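About us

Hi, I'm Rekha Shakya, and I'm the person who answers the phone, drives the van and (most days) tips the baskets out. Hallia is a small tidy-up and toy rehoming business in Bornitdale. We come to your playroom, rumpus room, garage or kindy storeroom, sort the lot, and find a new home for whatever you're finished with.

I started in March with 2 trestle tables and my mum's old station wagon. I'd been working in the office at Trendis for years and spending my weekends helping friends clear out their kids' rooms, and at some point the weekends got more fun than the job! Last year we sent 1,713 toys on to new families, and I still get a bit excited when a box goes out the door.

People apologise to me about their toy baskets all the time. Please don't! A basket is where everything lands at the end of the day, so of course the spiky puffer balls end up in with the crushed cans, a baseball, a couple of building blocks and somebody's washcloth. I love a full one. There's nearly always a tiger or a bear in there as well, and he goes straight to the top of my pile. 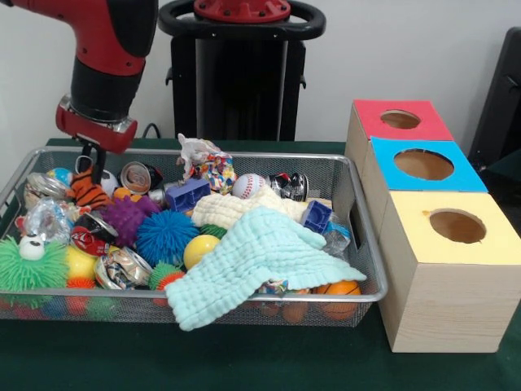 How we sort

Rubbish comes out first - cans in one tub for recycling, crumpled bags in another. Cloths go to the laundry pile and come back to you folded. Then it's balls with balls, blocks with blocks, and soft toys on their own table so we can check seams and eyes. Anything you're unsure about goes in the "ask me" box, and we sit down with a cuppa and go through it together. Nothing leaves your house without a yes from you (or from the kids, who are much tougher negotiators).

Where we work

Bornitdale and anywhere within 20 kilometres. We also look after the toy shelves at Trịnh, the family cafe on the corner, so say hello if you see me in there with an armful of blocks.

Our shed holds 600 tubs and it's getting squeezy, so ring before dropping anything off. Bookings are by phone or through the contact page.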